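Packing and Unpacking Table FAQ
Sidport Shared Kitchen and Craft Room
Last updated 2019-01-16

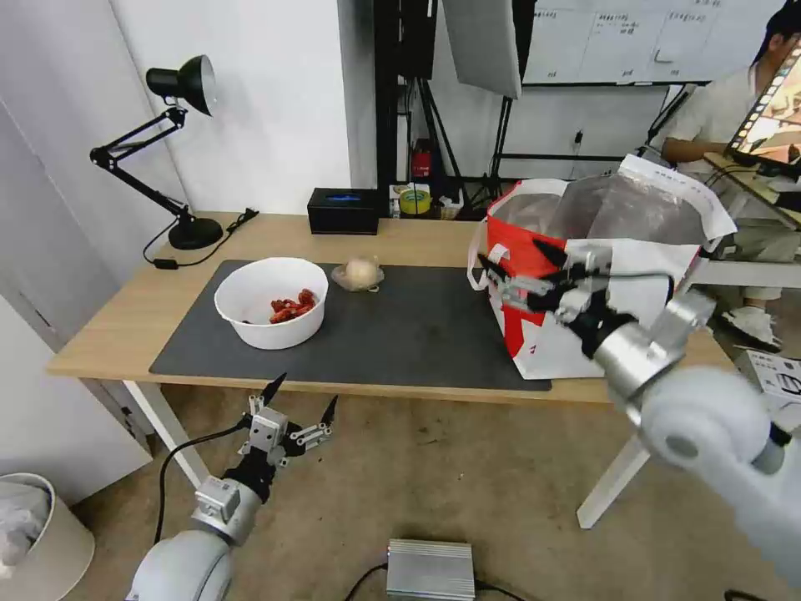 The long table with its dark gray mat, a white bowl and a red-and-white paper bag.

We love this table! It gets used for bagging lunches, sorting groceries, wrapping gifts and plenty of things we never planned for. These are the questions that come up most. If yours is missing, ask Carmela Galli at the front desk or leave a note in the book.

Do I need to book the table?
Only if you want it for longer than 2 hours. Shorter than that, just come in and get started. Bookings go in the Workitus calendar, and you can make one as late as the same morning.

Can I put food straight on the mat?
Please use a bowl or a plate for anything unwrapped. Wrapped things can sit right on the mat, no problem. Bread, onions, a sandwich in plastic, all fine. The mat gets a wipe with warm soapy water at the end of every session, and that's your job if you were the last one there.

What is the mat for, anyway?
Mostly grip! Bowls stay put while you reach across for something else, and a paper bag with a flat bottom will stand up nicely on it while you fill it. It also saves the tabletop from scratches, and dark gray turns out to be great for spotting crumbs.

Which bags do you recommend?
Paper shopping bags with rope handles are our favorite for gift lunches and bake sale orders. They stand open by themselves, the sides are stiff, and you can get both hands in. If you're packing anything that might leak, put a clear plastic bag inside first and leave the top of it sticking up above the paper. Then you can pull the whole thing out in one go at the other end - so much easier than fishing around for a loose tomato.

What order should I pack in?
Heavy and flat at the bottom, round things in the middle, soft things on top. Buns always go last. If you have a small bowl of something to send along, tip it into a tub with a lid first and put that in early, right up against the side.

Where does the list or receipt go?
Over the rim of the bag, with the printing facing out. You can read it without unpacking, and it won't soak up anything from inside. Fold the top inch over so that it hangs by itself.

Can I move the desk lamp?
Yes, bend it any way you like! The arms are jointed and the base is heavy, so it holds its pose well. Please keep it at the back corner if you can and keep the cord clear of wet food. If you unplug it, leave the plug up on the table where the next person can find it.

Do you have tape and tissues?
Tissues live in the black box at the back of the table. There is a roll of yellow tape a little farther back, which works well for labeling tubs and closing bags. Put it back when you're done, please, we go through a lot of tape hunts.

How much can a paper bag hold?
It depends on the bag, but we did a fun afternoon of testing in April with a stack of Brutgate bags and a kitchen scale. A small one carried 700 grams of dried fruit and a 615 gram loaf all the way to the parking lot and back with no trouble. For cans and jars, use two smaller bags or bring a tote.

Can I bring a group?
Please do! Groups of up to 18 are welcome in the room, though only a few people can work at the table at once. The Sqalli lunch club takes turns, with one half packing and the other half washing fruit, and they have a wonderful time.

Can I leave my bag here and pick it up later?
Dry goods can wait at the front desk until closing. Put your name on the bag. Anything that needs to stay cold has to go home with you.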